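4. Tuning the grip detector

OK, you've got Trakau installed and the wrist camera is streaming (if it isn't, go back to section 3, I'll wait). Now we teach the software to tell when the fingers have hold of something. I put this step off for ages when I wrote the first version, and I regretted it, so please do it before you record anything you care about!

1. Open the Trakau panel and load the profile called Henmont. It's the plain one, with no filters switched on.

2. Close the fingers on nothing and hit Zero. Wait for the width readout to settle at 0 before you let go.

3. Open them all the way and hit Span. The readout goes to 400. Those are just ticks, by the way, so don't go looking for millimeters in there.

4. Pick up something smooth and pale and hold it still over your work surface. Pale things are the hard case for the mask, so if they work, your dark stuff will probably be fine too.

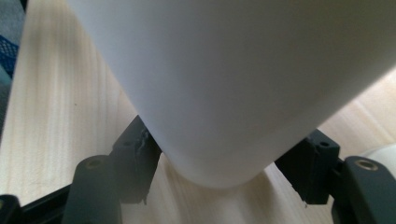 Fig. 7. White object between the fingers, light wood behind it.

5. Turn on Show Mask. You want the color overlay to cover the object and stop where the wood starts. With white on light wood it loves to leak across, especially along the brighter side, so nudge Edge Weight up one notch at a time until it quits. Mine ended up at 11.

6. Draw the two finger zones. Keep them on the fingers and leave out the mounting posts at the bottom of the view – they're close to the lens and blurry, and the tracker gets jumpy if you include them.

7. Set Hold Time to 200 ms and save under a new name. Don't save over Henmont, you'll want it back someday.

Note: if a second object peeks in at the side, the mask may grab that one too. Tick Between Fingers Only and it goes away. Koen Kramer added that box in December and I use it constantly.

Caution: redo steps 2 and 3 whenever you swap or refit a finger. The old numbers will still load without any warning, and your grip events will all come out late.

If the readout wanders by more than 3 ticks while you're holding still, skip ahead to the section on Jevbridge timing before you touch anything else in here.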